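I rode the first Wesero battery tram out of the Joltside depot in March, and I'm still a little giddy about it! It's a 32-ton thing with no wires overhead, and it pulls away so gently that my coffee stayed put.
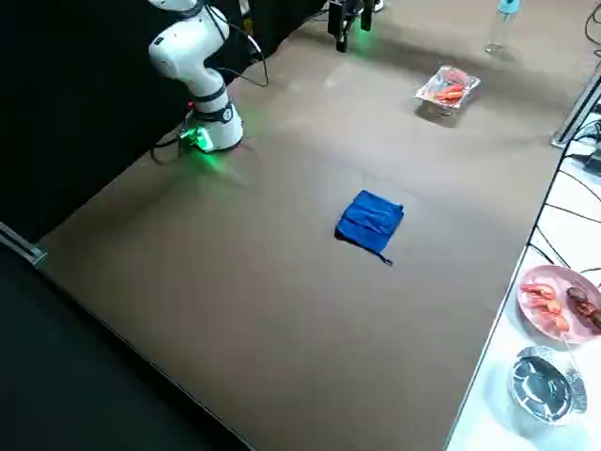
Malachy Gallagher drives the early shift, and he showed me how the charging works. Nineteen stops on the line, 18 with a charging plate under the rails, and the tram drinks for as long as the doors are open. When it's full, a lamp by the cab turns bright green - think of the ring glowing around the foot of that white arm - and off we go. Brandeo, the operator, wants a second line by winter. Malachy just wants a better seat.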